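The Dolska Trial

1. Monday

Lorraine Dunmore signed up for the trial without telling anybody, so the first I heard of it was when the phone rang at Javia during the morning rush and a woman asked me what shape our cups were.

"All shapes," I said. I had a line out to the door. "Why?"

"Oh, good!" she said. "Those are the best kind. I'm Evangelia Giannakopoulos, from Dolska. Could you come out and see your shelf before we bring it over? And bring the cups you hate most."

I didn't know we had a shelf coming. I found Lorraine in the back with the invoices, and she looked pleased and guilty at the same time.

"It's 30 days," she said. "It's a pair of arms, Jade. They put the cups up and take the cups down. If we hate it they come and get it."

"And if we like it?"

"Then it's $602 a month, and your wrists stop clicking."

I'd been at Javia for 4 years and I didn't think she knew about my wrists.

I should say that I love machines. I'm the one who takes the grinder apart on slow afternoons (Liam Crabtree, who works the counter with me, says I only do it so I can make him hold the screws). So by the time I'd driven out to Birkett in the February sleet, with a box of cups sliding around on the passenger seat, I had talked myself from annoyed to curious to so excited that I missed the turn twice.

2. The Table in Birkett

Dolska was one big room behind a tire place. Evangelia came out to meet me in a coat over a cardigan over another cardigan and took the box right out of my hands.

"A bowl with a handle," she said, holding up Liam's soup mug. "Wonderful. Terrible. Come in, come in."

I'd pictured a kind of vending machine with elbows. What she had was a butcher-block table, nicer than anything in our kitchen, with an arm on either side and a little wooden shelf at the back. You could have put the whole business on the counter next to our dish sink and still had space for the tip jar.

"So the left one does left and the right one does right?" I asked.

"They share," said Evangelia. "Like people at a sink. Sometimes they both want the same cup and they have to be polite."

She started them up and I forgot to take my coat off. I'd thought they would be jerky. They weren't, or only a bit, when they were making up their minds. The left one came down over a green mug and slowed way down for the last inch, the way you do with a cup that's too full, and I said "Oh, look at you!" out loud, to an arm.

I took a whole bunch of pictures for Liam and Lorraine. I picked the best ones and sent them from the parking lot with my thumbs going numb.

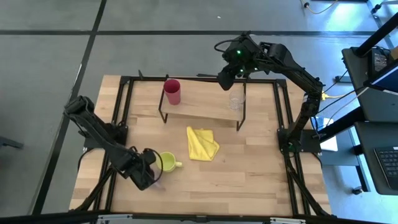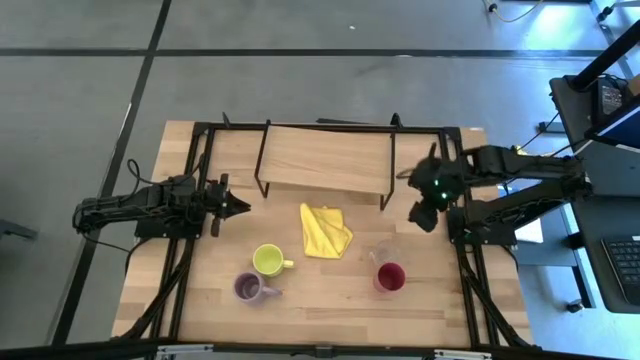 LOOK at them, I wrote underneath. Two arms and one shelf and I want it by the sink TODAY.

Liam wrote back: whats the yellow thing

A cloth, I wrote.

Whats it for

I went back inside and asked. Evangelia said that every counter in the world has a cloth on it, so they had better get used to working with one lying there. I thought that was the smartest thing I'd heard all week, and I sent it to Liam word for word. He sent a thumbs up, which from Liam is a parade.

3. What I Wrote on the Form

The form was one page and it asked for "first impressions, good and bad." I sat on a stool at the end of Evangelia's bench and used both sides.

Good, I put: it's quiet. It doesn't need special cups, or stickers on the cups, or a special tray. When I moved a mug a few inches it went and found it. It was gentle with the clear ones, which I can barely find myself when they're empty.

Bad, I put: it's slow. I could clear that table four times while it did it once. It didn't care for the soup mug and picked at the handle like a cat with a pill. There are a lot of cables and I know exactly who is going to catch an apron string on one (Liam). Also it puts cups down wherever they fit, and Lorraine likes all the handles pointing the same way.

Evangelia read it standing up, nodding along, and put a check mark next to the part about the handles.

"Slow we know," she said. "Slow at two in the morning doesn't matter so much. Who is in your shop at two in the morning?"

"Ruth Lightfoot comes in at four to bake."

"And what does she do first?"

I had to think. "She puts away the cups from the night before," I said. "She complains about it the whole time. We can hear about it until noon."

Evangelia just handed me back the pen.

4. Ruth

They set it up on a weeknight after closing, Evangelia and a tall kid with a level. We gave it the end of the counter by the dish sink. Liam tied his apron strings in front like a gift and stood well back.

I couldn't sleep, so I drove over to be there when Ruth came in. She stopped in the doorway with flour already on her somehow. The arms were on the last of the small blues. One of them had a cup up by the shelf and was thinking it over.

"It's going to drop that," said Ruth.

It set the cup down next to the others. The handle pointed at the wall.

"Well, that's crooked," said Ruth, and she walked over and turned it with one finger. Then she stood there with her arms folded and watched it go back for the next one.

I put the oven on for her. It was a quarter past four and she still had her hat on.

"Does it do the saucers?" she asked.

"Not yet," I said. "I can put it on the form."

"Put it on the form," said Ruth, and moved the next cup a little closer to where it could reach.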